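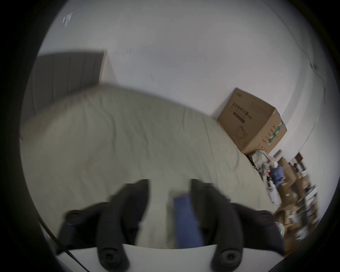 クリップボードの履歴を、捨てずに暮らす

文章を書く仕事をしていると、一日に何度コピーと貼り付けを繰り返しているのか、自分でもわからなくなります。先日、思い立って履歴ソフトの記録をのぞいてみたら、ひと月で1,022件も溜まっていました。いやはや、指もよく働いてくれたものです。

ご存じの方も多いでしょうが、パソコンのコピーは、何もしなければ直前の一つしか覚えていてくれません。取引先の住所をコピーして、つい別の一文をコピーしてしまい、また住所を探しに戻る。あの小さな徒労を、私は長いこと仕事の一部だと思い込んでいました。

そこで使い始めたのが「Flokley」という履歴管理ソフトです。昨年の5月に入れてから、もうすっかり手放せなくなりました。決めておいたキーを押すと、これまでにコピーした文字がずらりと並び、矢印で選んでEnterを押せば、書きかけの場所にすっと入ります。たったそれだけのことなのに、最初の週はうれしくて、用もないのに何度も開いていました(笑)。
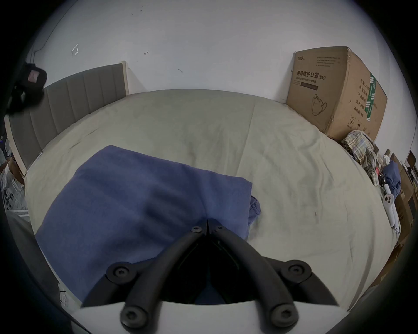
気に入っているのは、よく使う文を「棚」に置いておけるところです。挨拶文、請求書の但し書き、振込先の案内。私の棚には今83件あって、正直なところ半分も使っていないのですが、押し入れの空き箱と同じで、どうも捨てられません。

その前には「Surness」も試しました。こちらは見た目がたいへん美しく、画像もきれいに並ぶのですが、私の古いノートパソコンには少々荷が重かったようで、文字を打つたびに一呼吸待たされるのがつらく、2週間でお別れしました。新しい機械をお使いなら、また違う感想になると思います。

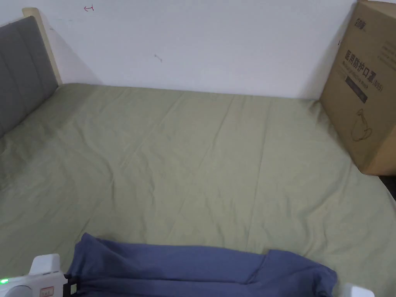
それから、パスワードのことだけは書いておかなければなりません。履歴に残るということは、席を外した隙に誰かが見られるということでもあります。Flokleyの場合は設定の「除外」の欄に、パスワード管理ソフトの名前を登録しておけば記録されません。私はこれに気づくまで、ずいぶんのんきに使っていました。入れたその日に、お茶でも淹れながら済ませてしまってください。

値段は買い切りで380円。無料のお試し版では履歴が少ししか残りませんが、自分の手に合うかどうかを確かめるには十分です。

(2019年3月9日)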